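Subject: [members-list] Re: Bed linen exchange – proposed changes to the lending terms
From: Inese Sproģis, Member Services, Kandasamy Housing Cooperative
Date: February 27, 2022

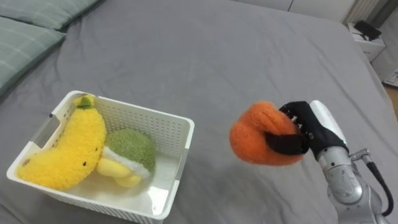
1. Purpose of this message

Member Services has received a number of written responses to the notice sent to this list earlier in the month concerning the bed linen exchange. The fullest of these came from Arlo Tran of the Brukis building. His message is quoted below with his permission, and the replies that follow are intended for all members.

On February 19, Arlo Tran wrote:

> Dear Member Services,
>
> Thank you for the notice on the linen exchange. I have used it for four years and would like to see it continue. I have several concerns with the proposed terms.
>
> First, the loan period. The notice reduces it from six weeks to four. Households that borrow sheets for visiting relatives will manage, but those who borrow while their own laundry room is closed may not. The Brukis laundry room was closed for five weeks last winter.
>
> Second, sizes. The notice says that sets will be labeled "single" or "double" only. We have members with queen beds and with extra-deep mattresses, and a fitted sheet that does not reach the corners is of no use to them. The old tags gave the mattress depth. Why was this dropped?
>
> Third, the replacement charge. I do not object to a charge for lost items. I do object to the same charge for a pillowcase as for a full set.
>
> Finally, could we have the opening hours at the Hustach store room in writing? The sheet on the door and the page in the member handbook do not agree.
>
> Regards,
> Arlo Tran

2. Loan period

The four-week period was proposed in order to shorten the waiting list for double sets. We accept that it did not allow for laundry closures. The revised wording is as follows: "Linen is lent for four weeks. When the laundry room in a member's building is closed for more than seven days in a row, every open loan in that building is extended until one week after the room reopens." No application will be needed for this extension. Members will receive a message confirming the new return date.

Loans made before the new terms take effect will keep their original six-week period.

3. Sizes and labels

The exchange currently holds 1465 pieces of linen, of which 269 are fitted sheets. The simpler labels were introduced because the printed tags were coming off in the wash, and it was not our intention to withhold information from borrowers. We have now ordered woven labels from Grirnden, and these will be sewn to the inside hem of each fitted sheet. Each label will show the bed size and the greatest mattress depth that the sheet will take.

Flat sheets and duvet covers will carry the bed size only. Pillowcases will be marked standard or long.

The fitted sheets will be relabeled first. While this work is under way, members with deep mattresses are asked to state the depth when they reserve. Please measure from the bottom seam to the top surface, and include any topper that stays under the sheet.

4. Replacement charges

Mr. Tran's objection was raised by other members as well and has been accepted. The single charge is withdrawn. A schedule by type of item will be attached to the agenda for the next general meeting, where members will be able to amend it before the vote. Until then, no charge will be made for any item reported lost.

Ordinary wear is not a loss. Thin patches, faded color and tired elastic should be mentioned when the item is returned, so that it can be taken out of circulation. Members should not attempt to bleach stained items. A number of colored sheets had to be withdrawn last year after well-meant treatment at home.

5. Washing before return

Several members asked what is expected of them. The terms will read:

Wash all pieces before return, at the temperature shown on the care label.

Dry them fully. Items that are folded damp will mark in storage – this is the most frequent cause of withdrawal after torn seams.

Fold each set together and place it inside one of its own pillowcases. Sets without pillowcases may be tied with cotton tape, available at the store room.

Ironing is not required. Fabric softener should be avoided on towels and mattress protectors.

6. Opening hours and storage

The page in the member handbook is correct, and the sheet on the door at Hustach has been replaced. The store room is open from four to seven in the afternoon on the first and third working days of each week. Returns may also be left at the office during normal hours, provided that the loan slip is attached.

Members have asked whether blankets and quilts can be added to the exchange. The present shelving does not allow for this. We have requested a quote for a second run of shelves along the inner wall, and a budget line of 700 has been reserved for the purpose, together with 400 for a dehumidifier. Both amounts are subject to approval at the general meeting.

7. Next steps

Further comments on sections 2 to 5 may be sent to this list or delivered on paper to the Member Services office. Please give the section number in the subject line. Comments on the charges are best held for the general meeting, where they can be recorded in the minutes.

Members who wish to donate linen are asked to wait until the relabeling is complete. After that date we will be glad to receive cotton and mixed-fiber sheets in sound condition, especially in double and queen sizes. We are not able to accept pillows or used mattress protectors.

We thank Mr. Tran and all others who wrote to us.

Inese Sproģis
Member Services
Kandasamy Housing Cooperative

You are receiving this message as a subscriber to members-list. Replies go to all subscribers. To change your delivery settings or to receive the weekly digest only, please contact the office.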